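Is the Skenden wrist kit worth it for sorting kitchen stuff?

Posted by pidge_lab_mom in Home Robotics > Grippers and Add-ons

Hi all! I have a small tabletop arm that I've been playing with since last winter, and I want to move on from foam blocks to picking up real kitchen things (spatulas, spoons, plastic plates, that sort of stuff). The two-finger gripper that came with it is hopeless on anything thin. I keep seeing the Skenden wrist kit recommended, the one with the wedge fingers and the little camera, and the Irkmont one that's a bit cheaper and has no camera. My budget is 200 dollars and I could stretch it a little, but not a lot, because the arm already ate my fun money for the year.

Main things I want to know: does it hold flat handles without them spinning, is the camera any use up close, and how annoying is the setup? I can follow instructions and solder badly. Thanks!!

Kekeli Aryee
Member, 303 posts

I've had the Skenden kit on my arm since July and I like it a lot, with a couple of gripes.

Setup first. It took me an evening. The bolts go in fine, but the cable guide is fiddly, and you want to route the camera cable BEFORE you tighten the wrist plate. I did it the other way and had to take the whole thing off again. Their manual has this on page two and I skipped page two, so that one's on me. Calibration is 40 short moves that the arm does by itself while you stand there with your coffee. If you bump the table partway through, start over. It won't warn you, it'll just be a little off forever and you'll blame the software (ask me how I know).

On flat handles it's good. The fingers are narrow at the tips, so they'll get around something skinny that's lying on a tray or next to a dish without shoving everything else out of the way. The default grip force is too high for my taste, so I dropped it a couple of steps for plastic. Spinning can still be a problem if you grab right at the end of something long, and it gets worse the heavier the far end is. I tell mine to aim closer to the balance point and it mostly behaves. Mostly! A big serving spoon still beats it.

The camera is the reason I'd pick this one over the Irkmont. It looks right down between the fingers, so you can check whether you've got the handle or you're about to close on air. 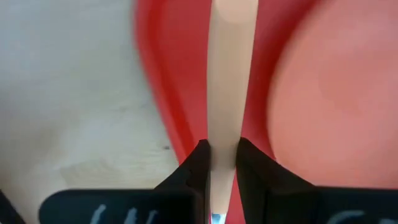 What you give up is the wide view. Once the fingers are close to the table you lose track of where everything else is, so I kept my old overhead webcam and use that to choose what to go for, then switch to the wrist one for the last little bit. Also, the background goes soft when you're in close. Doesn't bother me, but if you were hoping to read labels with it, I wouldn't count on that.

Price: I paid 116 for mine, used, from a guy in the Pidbridge swap group. New it's more than your budget last time I looked, so I'd watch the swap listings for a few weeks. Ask the seller whether the finger pads are included. Mine came without and I had to order a set.

Montri Hemmin
Member

I went with the Irkmont and I'm fine with it. No camera, but if you already have one overhead you can get pretty far. The fingers are wider, so it's clumsy around plates, and I end up spreading my stuff out on the table more than I'd like to. Forks are a pain. Spatulas are okay.

One thing in its favor is that it went on in maybe half an hour and I haven't touched it since. If you hate calibrating, think about that.

What arm do you have? If it's the older Solís, check the wrist bolt pattern before buying either one. I needed an adapter plate.

solderblob

get the skenden, you'll want the camera eventually and buying twice costs more

pidge_lab_mom
Original poster

Thank you, this is super helpful! It IS the older Solís, so I'm off to go measure bolts. Kekeli, did you have to use the adapter too, or is yours the newer one? And which pads did you order, the soft ones or the ribbed ones?

Kekeli Aryee

Mine's the newer one, so no adapter. Soft pads. The ribbed ones left little marks on my plastic spoons, so they live in a drawer now.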